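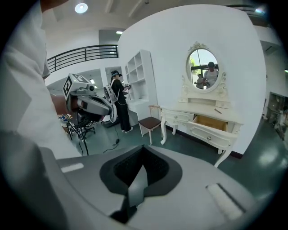 4. The dressing table as evidence

Earlier writers on bedroom furniture in Wanavport have leaned heavily on the dressing table. The argument, in its usual form, runs as follows. A table with a fixed mirror and drawers was a costly and rather private thing; it was bought for one person's use; its presence in a bedroom therefore tells us that the household had begun to set space aside for grooming. Esposito's survey of Sketlow and Flisgate puts the case most firmly, and much of what has been written afterwards repeats it. I am not persuaded that the objects can carry this weight, and the present section sets out why.

Figure 4. White dressing table with oval mirror, wooden chair and tall white shelving unit.

4.1 Style and date

The first difficulty is one of dating. The table in Figure 4 has carved cabriole legs, a carved crest, and an oval mirror set in white decorative moulding. Each of these features has been used in the local literature as a sign of age, or at least of a wish to look old. The Ostrowski sale list of 1853 is the source most often quoted, and it does mention "a lady's table with shaped legs and glass". It says nothing of paint, crest or the form of the glass. To go from that one line to a type, and from the type to any surviving white table with curved legs, is a long jump.

Curved legs have been made in very large numbers and over a very long time. The same is true of the oval mirror. A shopper wanting a dressing table in this general taste can have one new, second-hand or inherited, and a view from across a room will seldom tell us which. I have therefore left the date of the table open. Readers who want one will find several offered in the earlier papers, with more confidence than the evidence allows.

The white finish is no better as a guide. Esposito treats white as the colour of a matched bedroom set and takes the presence of a second white piece as support. In Figure 4 the tall shelving unit is white too, and on her method the two would be scored as a pair. Look at the forms, though. The shelving has open square cubbies in its upper part and a small desk-like surface lower down, and it is plain where the table is ornate. Apart from the colour I can find little that ties them together. They may have been chosen to go with each other, or they may simply both be white.

4.2 Drawers

Drawers ought to be more useful, in that they can be opened. The right-hand drawer of the table in Figure 4 is pulled out and shows a light wooden interior; the left-hand one is closed and has a round silver knob. The bare wood inside has been read, in similar tables, as proof that only the outer surfaces were meant to be seen. That seems to me true and of very little interest. Leaving the inside of a drawer unpainted saves paint and helps the drawer to run, and makers of kitchen tables and workshop benches have done the same without anyone drawing lessons about privacy.

Knobs are worse. They are the part of a piece of furniture most easily changed, and a householder with a screwdriver can undo a century of typology in an afternoon. In my own notes on the Flisgate houses I stopped recording knobs as dating evidence altogether. I still record them as objects, and the distinction matters when the two sets of notes are compared.

A closed drawer also resists the kind of claim often made for it. We read in the Sketlow reports that such drawers "held" combs, pins, letters and so on. The inventories behind this statement list some 500 small items by room. They do not list them by drawer. Where the contents of a particular drawer were noted at all, the clerk seems to have done so because something in it was worth money.

4.3 The matter of the seat

Dressing tables are commonly discussed together with a stool or chair, and the pairing is central to the argument about use. If someone sat, the reasoning goes, then time was spent; if time was spent, then grooming had become a settled habit with its own place in the day.

The chair in Figure 4 is wooden, with thin light-coloured legs and a dark brown seat. It is placed against the wall next to the table. It shares neither the table's colour nor its outline, and a chair beside a dressing table is a different thing from a chair at one. Anyone who has lived in a bedroom knows how many jobs a spare chair takes on. It holds tomorrow's clothes. It is stood on to reach a high shelf. It is carried off when there are guests, and it may or may not come back to the same spot. I would want a good deal more than nearness before I called it a dressing chair, and I would ask the same of the 30 pairings in Esposito's appendix, of which only four rest on a written source that names both pieces.

Her reply to this point, given in a note dated 2020-12-09, is that nearness is all that most rooms offer and that to refuse it is to give up the subject. I have some sympathy. But a weak sort of evidence does not become stronger through being the only sort available.

4.4 Tabletops

Small objects left on a tabletop raise the same doubts on a smaller scale. A small wooden stick lies near the right edge of the table in Figure 4, beneath the mirror. A keen reader could make it a hair stick, a cuticle tool or part of a brush. I have listed it as a stick. The Wanavport coding sheet has no such category, and under its rules any item found on a dressing table is entered as "toilet article" unless plainly something else. One can see how a table coded in this way will always turn out to have been used for dressing.

I recoded the Flisgate entries in June with a further column, "use unknown", and the column filled up quickly. The share of firmly identified grooming items fell enough to make the difference between the Flisgate and Sketlow bedrooms hard to defend. It may be that a real difference lies underneath. The figures as published do not show it, and the next section turns to the shelving, where the recording was done with more care.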